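**Drop-leaf café table** – a small dining table with one or two hinged sides that fold down when they aren't needed. I've bought, sold and scraped gum off plenty of these, so expect a few opinions along the way!

The basic parts are a fixed center, the leaves, and a support that swings or slides out underneath. Restaurants like them because a table for two becomes a table for four without anyone dragging furniture across the room. The Widmer hinge (the one with the rounded knuckle) is my favorite, as it doesn't pinch fingers. The older Altia used a pull-out slide that sticks in damp weather, and I still grumble at mine every December.

Bravevum lists its double-leaf model at 600 dollars, and Gomum's is closer to my budget at 100 less. Both come with a pedestal or four legs. I'd take the pedestal – more room for knees.

Color is where buyers dither the longest. White tops look great in the catalog and show every coffee ring by lunch, while black ones show flour and dust. I keep coming back to a plain brown top, like the one in the photo, which goes with nearly any chair you already own. Order the leaves and the center together if you can, so the shades match. 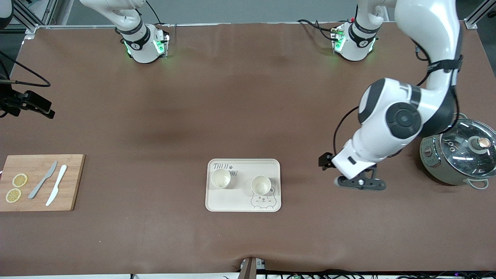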